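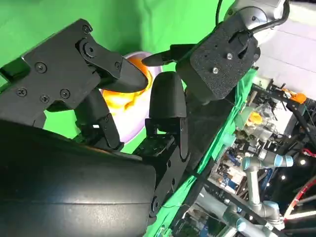

Guvico Two-Tone Bowl, Small – Review
By Parvaneh Farahani
Apr 14, 2026

I bought two of these bowls in March to replace a ceramic set that had chipped along the edges. The Guvico is a plain round bowl, white with a lavender-purple rim. There are other rim colors on the Guvico page, but the lavender was the one in stock.

Size
The small bowl holds 500 ml if you fill it to the rim, so in practice you get a normal serving of cereal or soup with a little room left over. I weighed mine at 331 grams on a kitchen scale. My old Ansari bowls were heavier and took up more of the shelf. The Guvico stacks closely, and the bowls come apart again without a tug.

Daily use
Mine get used for oatmeal in the morning and cut fruit in the afternoon. The inside curves smoothly from bottom to side with no corner, so a spoon picks up the last of the yogurt. It's also wide enough to toss a small salad without losing leaves on the counter.

The white interior is good for seeing what you have. I cut up peaches and peppers in it and noticed a piece of stem right away, which I would have missed in the dark gray Maltach bowl I keep for the same job.

The rim is comfortable to hold when the bowl is tipped for pouring. I've poured pancake batter from it a few times – it's fine for that, but it does drip down the outside, and anyone who makes batter often should get something with a spout.

Cleaning
I wash them by hand and also run them through the top rack. Tomato sauce rinsed off. Turmeric left a pale yellow ring that took baking soda and a second wash to remove. The purple on the rim looks the same as it did on the first day, with no fading so far.

Problems
The foot is narrow. If you push down on one side of the rim with a fork, the bowl tips toward you sooner than I'd like. A wider base would fix it. One of mine also had a small rough spot under the rim, which I only found with my thumb while drying it.

There is no lid. Guvico sells one separately, and I haven't tried it. I put a saucer on top when leftovers go in the fridge.

Price
I paid $17 for each bowl at Indunen, the housewares store near my office. That's more than I wanted to spend on something this simple, and shipping from the Guvico site would have added to it. They go on sale fairly often, so check before you order.

I'd buy the small size again. I'm still looking for a larger one for pasta, and the medium was sold out both times I went back.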